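My grandmother ironed her pillowcases every April morning, and I used to think she was a little bit mad. Then I moved into a drafty apartment in Vivgate, slept badly for nine months, and finally called my friend Wenche Brekke, who has opinions about bedding. "Buy two good sheets," she said, "and wash them more than you think." So I did — plain cotton, nothing fancy — and oh, what a difference it made to my evenings!

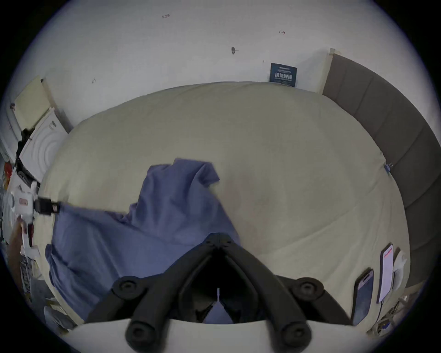
A pale cream fitted sheet goes with almost anything.

I still don't iron, mind you.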